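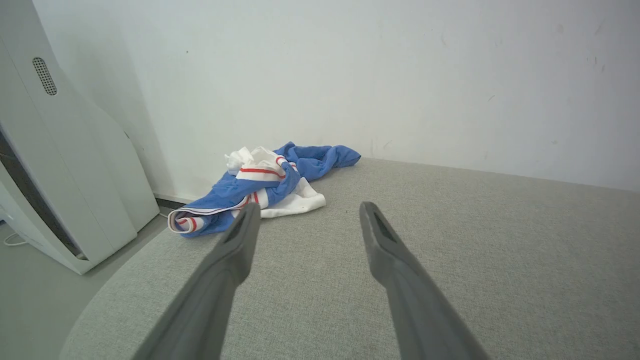 14 May 2018

Dye lot 2, Praneo blue on cotton. Bath 149 F, 200 g swatches. Uptake slow at first, then fine. Salt went in late — my fault. Rinse still running color after the fourth change, so fixer is prob weak. Margaux Gilbert wants the Faltell fixer tried next, same recipe.
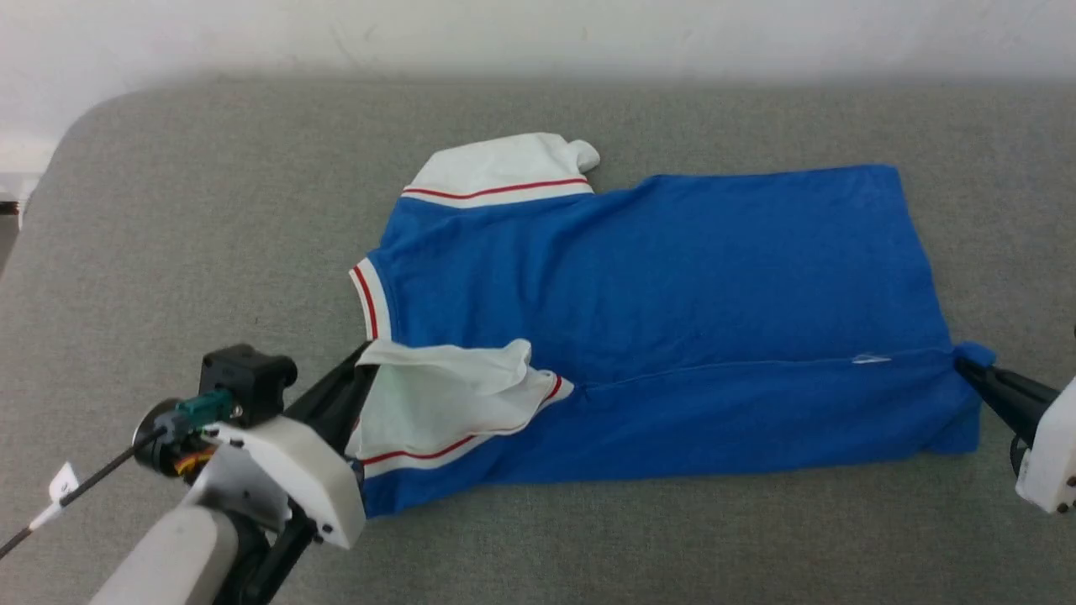 Second bath more even. Edges a bit darker then the middle, stir more. Hughes kettle lid leaks steam again. Order soda ash before July.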